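Up at 5.40 again, before the alarm. Heating hadn't come on. I found the timer had lost an hour somehow, so I reset it and sat in the kitchen in my coat with a pot of tea until it was light enough to see the fence.

Walked down to the allotment by way of the canal. The towpath is still closed past the second bridge so I went round by the flats, and it added a good bit to the journey. Dennis Crabtree was already there with his barrow. He has given up on the broad beans at the far end and is putting the whole bed down to onions. I told him it was too wet for onions and he said it was too wet for everything.

The water bill came to 87 pounds for the half year, for the two plots together. Imogen Wainwright had pinned it up in the shed with the amounts pencilled next to our initials. I paid mine in cash and she wrote it in the book. She wants the leaking tap seen to before May and I said I would have a look at it, though I haven't got a spanner big enough. Wagner might.
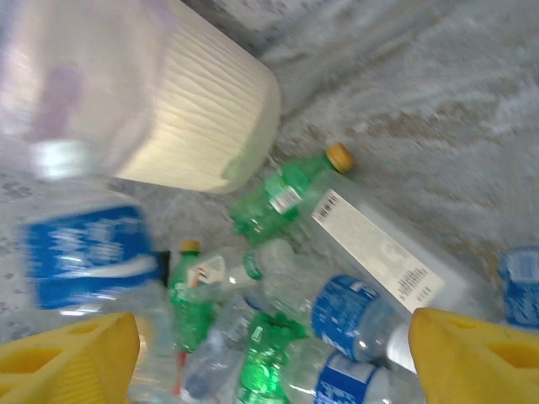
Slugs have had nearly all the lettuce. I put out a row at the weekend and there were four stalks left this morning, and the slime was all over the plank. Orysia Ivanyshyn doesn't lose any, and when I asked her she said she cuts the bottom off a drinks bottle and pushes one down over every seedling until it has six leaves. Plastic bottles lying in a heap on a concrete floor don't look like much, but each would do for a lettuce, and I have been putting mine out for recycling all winter. I shall keep them back from now on. Caps off in the daytime, she said, or the plants cook.

Home by eleven. Bread and cheese, then an hour on the seed tins. The parsnip seed is two years old and I doubt it will come up, so it went in the bin. Found the squash I saved from Yevhen Pylypenko's big one, in an envelope with no date on it. Sowed five in pots on the back windowsill and put the rest away.

Rang the surgery after dinner and was number 12 in the queue. Gave up. Will try first thing tomorrow.

Wagner Barros came by at four to return the loppers. He does have a spanner but it is at his daughter's. He stayed for a cup of tea and told me about the new bus times. The 52 now goes from outside the chemist, and the last one back is earlier than it was, which will be a nuisance for choir.

Rain from six onwards. Brought the washing in just in time, apart from one towel that I missed. Left it out there.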